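Plirness striped placemat and the beige tray - quick review

Posted 14 November 2020

Writing this fast, the kids are home in an hour and I still have to get the table back to normal. Short version: placemat good, tray good for most things, paper a pain. Long version below.

Bought the mat and the tray together from the Plirness shop in June. Same order, two boxes, no idea why. Also a roll of Nurnuvum table paper, the wide one, because my sister-in-law swears by it. We use the kitchen table for everything - homework, glue, seeds, soup - and I was sick of scrubbing it.

What I wanted

A mat that stays put. A tray with an edge so beads don't end up in the heating vent. Something to cover the rest of the table that I can throw out after. Not a lot to ask.

The placemat

Woven, white and taupe-brown stripes running the long way. Looks nicer than the price. Lies flat right out of the box, which my old one never did, that one curled at the corners until I put books on it. Crumbs do get down in the weave. Shake it outside. I've washed mine by hand 3 times and the colors held, the brown went a tiny bit softer maybe. Don't put it in the dryer. Ultan Gilmartin down the hall did and his is now a coaster, more or less.

Doesn't slide much, even with a kid leaning on it. Under a hot dish I'd still use a trivet.

The tray

Beige plastic, raised rim, rounded corners. The rim is the whole point and it works. Tipped a full cup of paint water in it the first week and got it to the sink without losing any. Rounded corners means you can wipe it in one go, no gunk stuck in the creases.

Gripes: it shows marker. Red especially, took me two tries with dish soap and there's still a pink shadow. And it's a bit shiny under the ceiling light, if that bothers you. Also slides if you set it on paper, so keep half of it on the bare table or stick a damp cloth under.

The paper

Okay so. It's sold as white. Mine has a faint lavender look next to anything truly white. Doesn't matter for glue. Does matter if you wanted it for a party table, I guess.

It's big. I cut a notch so it goes around the placemat and let one side hang down past the table edge. Cutting the notch is the only fiddly bit, use long scissors and cut it on the floor. 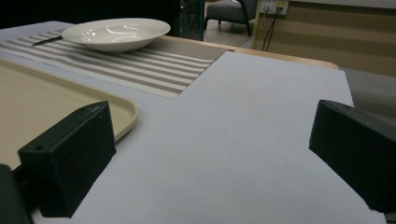 How it held up

Mat: no pulled threads so far. Gets used every single day.

Tray: one scratch, my fault, craft knife. Rim hasn't cracked. Had a Daly tray before this that split at the corner inside of a month, so I was watching for it.

Paper: tears if it gets really wet, fine with drips. One sheet does us for an afternoon, two if it's just drawing. Tape it at the corners or it creeps when people lean on it. Masking tape came off the wood rim of our table clean.

Would I buy again

Mat yes, already orderd a second. Tray yes, but the darker color if they have it back in stock. Paper, probably try the Pletow one next time, it's thicker according to Thodoris Konstantinidis at the craft group and he goes through a lot of it.

Scores out of 100, since the site makes me put one in: 90 for the mat, a bit less for the tray, the paper I'd leave blank if it let me.

One more thing - if yours turns up with that plasticky smell, leave the tray by an open window overnight. Mine was fine by breakfast. Got to go, somebody is at teh door.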